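Dye room notebook
January 11, 2020

Second go at an even gray on the Fustdale worsted. The August batch went brown at the ends and I never wrote down why, so this time everything goes in the book.

Yarn: one hank, 326 g dry, lot 3755. Scoured last night with the plain soap, rinsed until the water stayed clear, left in the bucket under a plate. Alum from the Zeltia tub, not the old jar. The old jar has clumped and I don't trust the weight anymore. Threw it out.

Oak gall bath first. Brought up slowly on the back burner. The Condus meter read low again, then drifted up while I stood there, so I went by the paper strips. Need to recalibrate it or stop pretending. Wing-yan Lui says the probe was stored dry over the holidays, which would do it.
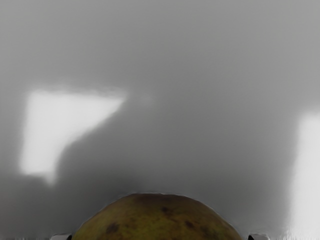

Gray, bright patch at left.

Iron: made up as a stock in the quart jar and strained through cloth. Added it in small pours with the yarn lifted out each time. In August I poured it over the yarn and I think that was most of the trouble. Yarn back in after each pour, 22 minutes total, turned by hand with the dowel. Color came up fast in the first few minutes and then hardly moved. I was aiming for the middle chip on the card and stopped a little short of it, expecting it to darken in the air.

Came out of the pot slightly green. Went neutral on the rack by lunch. Ends match the middle as far as I can tell under the window. Under the shop tubes it looks bluer, so whoever checks it should do it in daylight.
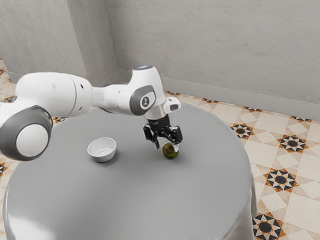 Rinse took longer than planned. Five changes of water and still a faint tint in the last one. Added a rinse with a drop of the Koyama wool wash and that cleared it. Hank is on the rack by the door. Please don't wind it until Monday.

To do:
Rub test on white cotton, dry and damp.
Snip a tuft for the card, write the lot number on the back.
Light test strip in the south window, cover half with foil, leave it eight weeks.
Order more galls. The bag is down to dust and broken bits.
Label the iron jar properly. It says "tea" right now.

Feel of the yarn is a bit harsher than before the iron. Wing-yan thinks less iron and a longer gall bath would get the same depth. Will try that on a half hank next, same lot if there is any left on the shelf.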